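Against the small round table

Every few years somebody rediscovers the small round table and writes as though it had cured family life. Gwilym Kneath did it again in June, in a piece arguing that a round table with a cloth on it makes people linger, talk and eat more fruit. I have eaten at round tables for 22 years and I am not convinced.

Take the fruit first. A mango is a fine thing to put in front of people until one of them has to cut it. Then you want a board, a proper knife, a bowl for the stone and room for two elbows, and a small round table gives you none of these once the plates are down. Most households I know solve this by leaving the mango alone. It becomes an ornament, like the pot plant, and goes soft.

Then there is the pot plant. It can't go in the middle, where you would have to talk through it, so it drifts to the edge and gets knocked. Kneath says a bit of green "settles" a table. I suspect it settles the person who bought it.

The cloth I will half defend. A plain beige one with a fine dot hides crumbs well, and I prefer it to pink check, which always looks to me like a tea room trying too hard. But cloths slide — more so on a round top, where there are no corners to tuck — and somebody has to wash them. The Wogan table we had at Sekthorpe came with two. One was in the wash for most of 2000.

What I'd like to see is a plain oblong table, bare, against a wall. It takes the fruit, the board and the post, and you can still talk at it.

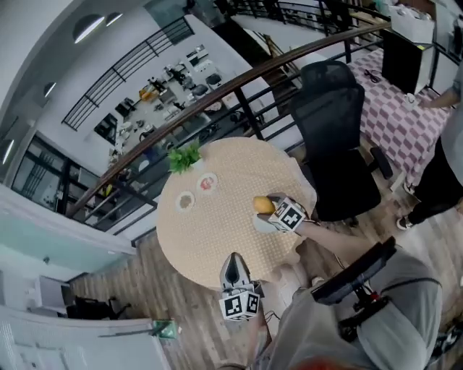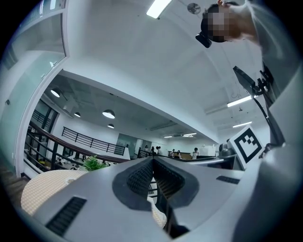
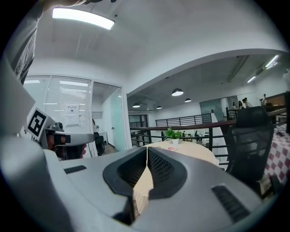

Photographs: Nerys Vaughan

Kneath will answer that I have missed the point, and that a table is for company. Perhaps. I've had good company standing up at a draining board.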